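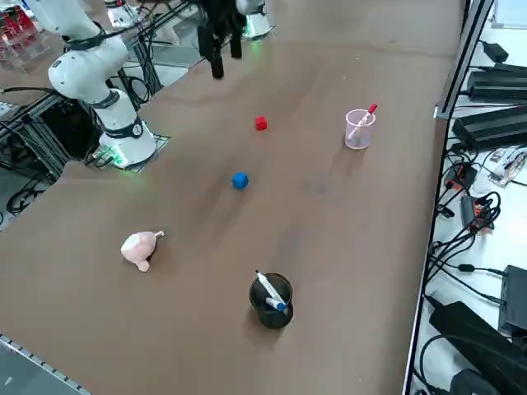 Marlene Vasconcelos
Workshop lead, heavy vehicles

Picking up where the last page ran out. Lorry 553 is still losing air overnight and I'm still cross about it. The driver parks it up with both gauges in the green, comes in before light, and the front circuit is down on the pegs while the rear one has hardly moved. Then he sits there with the engine running for ages, building pressure, and the yard fills up with fumes and everybody moans at me.

What we've done so far, so I stop repeating myself to people: soapy water round every fitting I can reach from the pit, new seal on the front tank drain, new seal on the drain next to it while I was lying there anyway. The foot valve looked fine. I spent a good half hour convinced I could hear something behind the step, and it was the heater in the next bay (Érica found this very funny).

Érica Rocha thinks it's the four-way valve passing internally. I had it down as the suspension feed, only because the cab sits a bit low on the left first thing. We've agreed to try mine first as it's cheaper! If I'm wrong I'm buying the cakes.

One thing I did like - she suggested isolating a circuit at a time and leaving each one to stand, with the reading chalked on the tank so we don't have to argue afterwards. Slow, but we've got the bay until the Wiken trailer comes in for its floor.

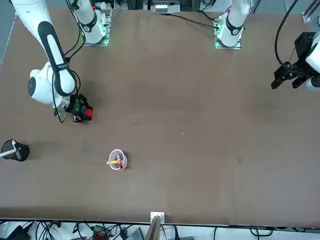 Bits owed and bits on order

Evangelista still have our old dryer core and haven't credited it. I've rung twice. The parts desk there say it went back under job 868, which is our number and not theirs, so of course they can't find it. I've sent them the delivery note again with the proper reference in big letters across the top.

Blanking plugs: we are down to the odd ones nobody wants. Please, if you use the last of a size, write it on the board. I had to borrow one from the trailer side to do the test below and I'd like to give it back before they notice.

Also the good gauge with the long hose is now living in the top drawer, left side. It had been left on the floor of the pit with the hose kinked. I'm not naming names, but it reads true against the other one, so no harm done.

Aver want 553 back as soon as we can manage and I've told them I'm not giving them a day until I know what's wrong with it. They were nice about it. They've got it down for its annual test in May, so they'd like this properly sorted and not just patched up to get it out of the gate, and I'm all for that.

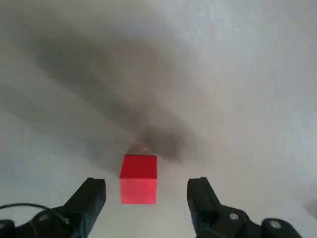 Wulldale, 03/02/2021

Right, got somewhere today. Wheels chocked, built it up to cut-out, engine off, waited for everything to settle and plugged the suspension feed at the tank. Chalked the reading and went off to do the brake reline on the tipper. Came back after dinner and it had dropped exactly as before. So it isn't the suspension, and I'm buying the cakes.

Took the plug out, let it build again and did the same with the auxiliary line. Érica had the sense to crack the union on the far side of the valve while it stood, and there it was, a steady little breath of air coming back where there shouldn't be any. You could feel it on a wet finger. With the engine running you'd never have heard it.

Valve came off without a fight apart from the back bolt, which is a pig to get a socket on. Easiest way I've found is a short ring spanner from underneath with the wheel on full lock. Marked all the pipes with paint pen before pulling them, and I've drawn the order on the inside back cover of this book in case I'm off when the new one turns up.

There's black muck in port 2, a sort of oily paste. I don't love that. It means the compressor's putting oil over, or it's left from before the dryer was changed, and I can't tell which. I've wiped the pipe clean as far up as I could get a rag and I'll look again after it's done some miles. Driver says it did almost 131 miles on its last run with no warning light, so it holds up well enough when it's working. It's the standing that shows it up.

The cab sitting low is a separate thing after all. The levelling valve link is bent, and going by the rust it's been like that a good while. Straightened it in the vice for now and added a new one to the order.

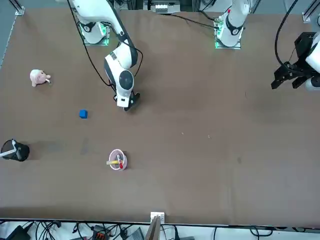 Both arms on the far edge, small objects over to the left.

Still to do on 553: fit the valve, leak test each circuit standing overnight with the readings chalked up, check that port for oil, put the step back on (the bolts are in the tin on the bench with the lid taped down). Érica's in before me tomorrow so she'll start on the pipes if the parts van has been.

Ask Evangelista about that core again when they drop off.

Wulldale Heavy Vehicle Workshop | Contact the workshop office | © 2021 Wulldale | Back to top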